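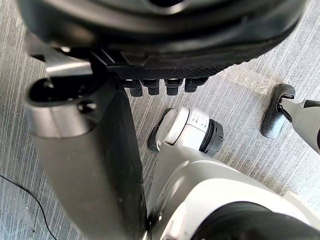
Engagement letters: what I changed in January

I rewrote my standard engagement letter in January and have now used the new version for a full quarter. A few readers asked for the details after my last post on file retention, so I am setting them down in order. I run a two-lawyer practice in Clemcombe. We handle mostly small business contracts, commercial leases and the occasional partnership breakup. If you do contingency work or criminal defense, much of this will not carry over.

The old letter was ten pages. I inherited most of it from the firm where I trained, and it had grown by one paragraph every time something went wrong. It had two separate clauses on copying costs, which did not agree with each other. The new one is four pages plus a fee schedule.

Scope

The old scope clause said we would represent the client "in connection with the lease matter." That phrase covers everything and nothing. A client with a lease matter will, sooner or later, ask about a zoning notice, a sales tax letter and a dispute with a sign company, and will assume all of it is in hand.

The new clause has two parts. The first lists the work by task: review the draft lease, prepare one set of comments, attend one call with the landlord's counsel, review the final version. The second lists what is excluded, and I write it fresh for each file. Tax is nearly always on it. So is any appeal. If the client wants something from the second list, we send a one-page addendum and they sign it before work starts.

This takes me longer at intake. It has cut down the emails later on about whether a given task was included.

Who the client is

With a company client, the letter now names the company as the client and states in a separate sentence that we do not represent the owners, officers or family members individually. The old letter implied this. Implied is not good enough when two members of an LLC have stopped speaking and both of them think you are their lawyer. I ask each owner in the room to initial that paragraph. The signature block gives the title of the person signing and the full legal name of the entity, checked against the state filing. I had been sloppy about the second item.

Retainer language

I stopped using the word "retainer" by itself. It means at least three different things, and the rules on where the money sits depend on which one you mean. The letter now says "advance fee deposit," says it goes into the trust account, says when it is drawn down, and says what balance triggers a request to top it up. Check your own state's rule before you copy any of this - the treatment of flat fees in particular varies a good deal.

Ending it

The termination section used to be one line. It now covers three events: the work is finished, the client ends it, or we withdraw. The first one matters most and was missing altogether. Without it, a file that went quiet was arguably still open, and a person could claim to be a current client for conflict purposes. We now send a closing letter on every file, and the engagement letter says the representation ends on the date of that letter.

When I went back through the dormant files, 68 had no closing letter. Working through them was dull and took most of the month.

Software

I tried two products for assembling the letters. Liapis has the better clause library, but it saves every draft as a new document and the numbering breaks when an optional section is dropped. Sovitz is plainer and handles conditional paragraphs correctly, so that is what we use. Signed copies go into Branesent with the rest of the file. Branesent does not read the matter number from the Sovitz export - I type it in by hand, and have mistyped it more than once.

Still open

I have not settled on wording for email and text messages. The current draft says texts are not monitored outside office hours and should not be used for deadlines. Clients sign it and then text me deadlines.

The arbitration clause for fee disputes is also out for now. I want to reread the state bar's guidance on informed consent before putting it back.

Last edited 4th April to fix the paragraph on deposits.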